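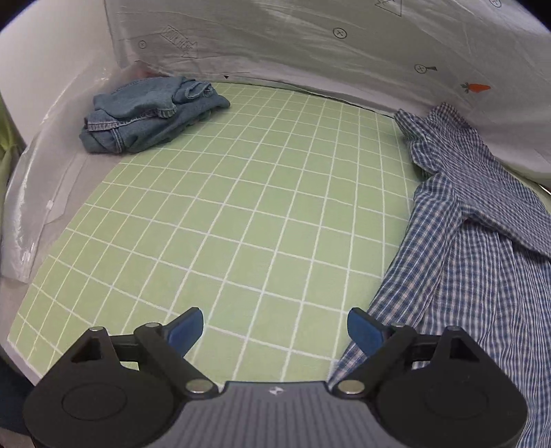 On ne gagnera rien à Purkov avec un jean, a dit Lumturie Georgiev avant même que j'aie posé mon sac, il faut faire les chemises d'abord et le reste s'il reste du temps. Je n'étais pas d'accord et je ne le suis toujours pas. Le règlement parle de « vêtements du quotidien » et un jean en est un. Mais elle a lu le règlement plus souvent que moi.

Arrivé à la salle à 14 h 10. Mirsad avait déjà allumé l'ordinateur et lancé la sauvegarde d'hier, qui a pris un temps fou parce que le disque est presque plein. Il faudra en demander un autre. Le budget du projet est de 800 euros pour l'année et les moteurs de rechange en ont mangé la plus grosse part en août, donc je ne sais pas trop avec quoi.

On a repris les démonstrations à la pince à main. Objectif fixé au tableau : 200 pour la tâche « chemise à carreaux », pliage seul, sans rangement. On se relaie parce que le poignet fatigue. Lumturie ferme les doigts trop vite. Moi, il paraît que je m'arrête au milieu du geste pour réfléchir et que ça se verra dans ce que Stan apprendra. Elle a sans doute raison. J'ai essayé de décider du geste entier avant de commencer, comme quand on range vraiment du linge chez soi, et les suivantes étaient plus régulières.

Limite de 90 secondes par essai, c'est celle du concours. Au-delà on jette. J'en ai jeté sept à la suite sur les manches. Le problème est toujours le même : je prends une manche, je la rabats, et en lâchant, l'autre repart avec le corps de la chemise. À deux mains on ne s'en rend pas compte, on retient le tissu sans y penser. Avec une seule pince il faut choisir où tirer pour que le poids du tissu fasse le travail de la deuxième main.

Mirsad propose de pincer plus près de l'épaule. On a testé, c'est mieux à gauche qu'à droite, sans qu'on sache pourquoi. Il pense que c'est notre façon de tenir l'outil. À vérifier demain en changeant de main.

Pause vers 16 h. Mangé un reste de gâteau sec. Discussion assez longue sur le jean, encore. Mes arguments : il tient sa forme, on peut le plier en trois gestes, et les équipes de l'an dernier avaient toutes perdu du temps sur les tissus souples. L'argument de Lumturie : la denim est lourde et Stan fatigue déjà avec une serviette. Là-dessus elle marque un point. Le moteur du coude chauffe, on l'a mesuré la semaine dernière. On a fini par se mettre d'accord pour enregistrer les deux et décider au vu des résultats. J'ai noté ça dans le cahier du projet pour qu'on ne revienne pas dessus à chaque séance.

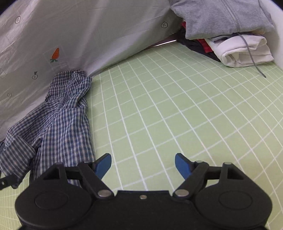

Chemise à carreaux d'un côté, pile de vêtements de l'autre.

Après la pause, réglages. Mirsad a relu les fichiers un par un et il en a trouvé plusieurs où l'horloge avait sauté. On les voit tout de suite sur la courbe d'ouverture des doigts, elle fait une marche d'escalier là où elle devrait descendre en pente. Il a écrit un petit programme qui les repère et les met à part. Il tourne bien, sauf que la première version avait aussi écarté des essais corrects, et il a fallu les remettre à la main. Trois quarts d'heure perdus. Je ne lui ai rien dit, j'avais fait pire avec l'étalonnage au début du trimestre.

Pendant ce temps j'ai commencé la page de présentation pour le dossier Sterkesex. Ils demandent une page, pas plus, avec le but du projet, le matériel, le calendrier et ce que chacun fait. J'ai écrit le but en deux phrases. Le calendrier est plus gênant, on a du retard sur l'entraînement et je ne veux pas écrire de dates qu'on ne tiendra pas. J'ai laissé la case vide pour l'instant.

Reçu aussi la réponse de Nollari pour les patins des doigts. Ils en ont en stock, un peu plus souples que les nôtres. Lumturie craint que ça change la prise et qu'il faille tout recommencer. Je crois qu'on devrait quand même en commander une paire et comparer sur le coton. Pas tranché.

Dernier bloc de 17 h 15 à 18 h. Pas atteint les 200, il en manque encore pas mal, mais les dernières sont propres et tiennent dans le temps. Mirsad a lancé la copie avant de partir, et j'ai laissé un mot sur le clavier pour que le groupe du soir n'éteigne pas la machine.

À faire :
vérifier la copie en arrivant
essai main gauche / main droite sur les manches
demander le prix d'un disque
relancer le professeur pour la signature du dossier
vis du coude de Stan, à resserrer

Rentré à pied. Mal au pouce droit. J'ai plié mon linge ce soir en regardant ce que faisait ma main gauche, et elle fait beaucoup plus de choses que je ne croyais, surtout au col. J'en parlerai à Lumturie, ça peut servir pour l'ordre des gestes.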